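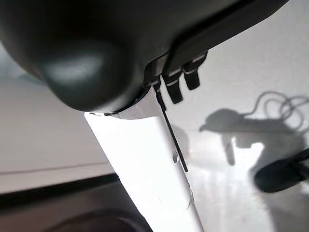
I need long white strips for shelf labels at our local library and can't get them to lie flat. We have 196 shelves to do, and each strip slides into a plastic holder on the shelf edge. The white one in the photo shows the trouble - it has a gentle curve along its length and a faint crease running down it. A few tiny scuffs too, but I can live with those. The curve makes the strips hard to feed into the holders, and I'd like to stop the creasing before I cut the rest. Any suggestions?
Sotiris Zacharopoulos
Ondbridge Community Help, Crafts and Paper

Lozano
Two separate problems. For the curve, stack the strips, put a clean board on top and weigh it down with books overnight. Turn the stack over and give it another night if it still bends.

The crease is harder. You can rub it down through a clean sheet with the back of a spoon, but a line in white stock usually shows when light hits it from the side. I'd recut any that bother you. Check the grain before cutting the rest: bend a sheet lightly each way, and the way it bends more easily tells you the grain. Run the grain along the length of the strip. Use a sharp blade and several light passes - one heavy pass can drag the edge and make it curl.

Silen
Just buy thicker card. We used 300 gsm and had no problems.

Lulier
Check the holders before you go to 300 gsm. Ours were too tight for it and we had to return 2 packs. Try 6 strips first. Also store them flat, not rolled in a tube.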